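June 16, 2018
Gakora two-arm kit, trial notes, second sitting

Went in for a few hours to finish the kit section before the loan runs out. Malsha Sarkar had already done the unpacking notes and the safety checks, so this entry only covers setup, the grippers, the teaching software and the food handling task. Prices and support terms are in her file.

Setup. The arms go on their own stand, separate from the work table. The quick start sheet says to level the stand first and then bring the table to it. We did it the other way the first time and had to redo the calibration. Calibration itself is a guided routine, three poses per arm, and it wants the joints moved slowly. If you rush it the software accepts the pose anyway and then complains on the next screen. Dastgate (the dealer) say that is fixed in the next release. Noted, not tested.

Cables. The supplied ties are too short for the wrist run. The cable needs slack at the wrist or it pulls when the last joint turns. I left a generous loop on each side and stopped worrying about it. A proper clip at the elbow would be better and I will put that on the list for Dastgate.

Software. The Kodbridge package that comes with the kit logs every run without being asked, which I like. Counter stood at 1,986 when I sat down and 2,489 when I closed it, but that counts every saved segment including the aborted ones, so do not quote it as runs. Export is slow. File names are unreadable until you rename the session, and you can only rename it before export.

Grippers. Default closing force is set for hard objects. There is a soft preset two menus down. It helps, but the slider moves in coarse steps and the bottom 2 steps feel the same to me. Opening width is fine for anything we are likely to give it at bench scale. Finger pads are held on with very small screws - keep the driver in the kit box, not in the drawer with the others.

Task: round buns and dough balls, plate and steamer basket, lid off and lying to the left of the pot.
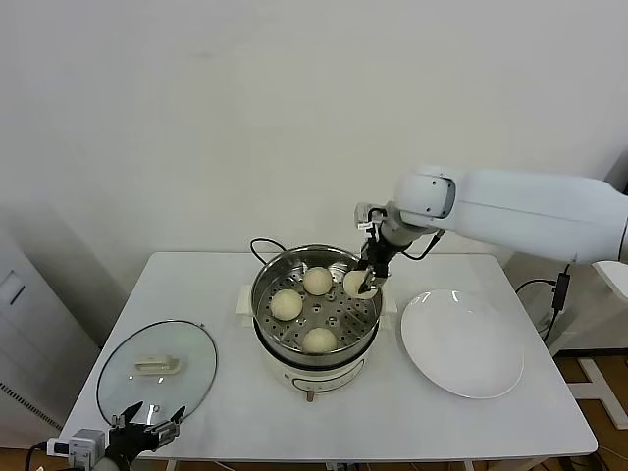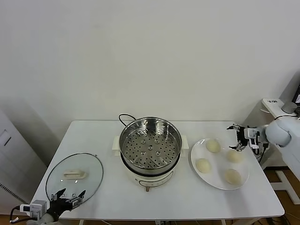
Compared with the Ostapchuk unit we had in April, the Gakora is easier to teach and harder to fine-tune. The Ostapchuk needed a script for every new object, but once written you could set the force to whatever you wanted. For soft food the grip is where I would push back on the Gakora. The bun held over the basket is visibly squeezed out of shape between the fingertips, and a bakery customer would ask about that before anything else. Wider pads might spread the load. Malsha thinks a silicone sleeve would do it and cost less, and she may be right, but the sleeve has to be food safe and the Dastgate parts list does not say.

Still to do:
- ask Dastgate for pad options and for material sheets on whatever touches food
- repeat with the soft preset at each slider step, same dough batch
- try lifting the lid by its handle with the left arm
- find out whether the session name can be set from a template
- elbow clip

Review draft goes to Malsha once the slider runs are in. I am leaving the gripper score blank until then.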